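Replacing the Lamp Module in a Grillitz Projector

Applies to the Grillitz home theater series. Last revised 5/17/24 by Judite Rebelo, Asfaw Product Support.

The lamp module should be replaced when the lamp indicator turns amber or when the lamp timer reaches 2,000 hours, whichever comes first. Continued use past this point may cause the picture to dim or the projector to shut down during operation.

Before You Begin

Turn off the projector with the remote control and allow the fan to stop. Unplug the power cord from the wall outlet. Wait one hour before opening the lamp cover. Projectors mounted on a ceiling must be taken down first, and two people are recommended for this step. Place the unit upside down on a flat, stable surface covered with a soft cloth.

You will need a Phillips screwdriver, a pair of clean cotton gloves and a replacement lamp module. Modules are sold through Fasley and Conodico dealers.

Removing the Old Module

Loosen the 2 screws on the lamp cover and slide the cover toward the rear of the projector. Loosen the 3 screws that hold the module in place. These screws are captive and will not come out completely. Raise the wire handle and pull the module straight up. Do not touch the glass. If the lamp has broken, do not attempt to remove it. Contact a service center.

Installing the New Module

Lower the new module into the compartment until the connector is fully seated. Fold the handle flat and tighten the screws evenly. Replace the cover. The projector will not turn on if the cover is loose.

Resetting the Lamp Timer

Connect the power cord and turn on the projector. Open the Setup menu, select Lamp, and choose Reset Timer. Press and hold Enter until the hour count returns to zero. Do not reset the timer unless a new lamp has been installed.

Used lamps contain a small amount of mercury and must be disposed of according to local regulations. For questions about recycling, contact Hiwot Demissie in Customer Care, extension 17.
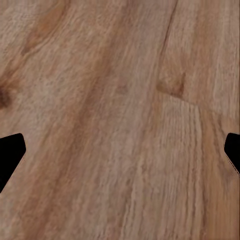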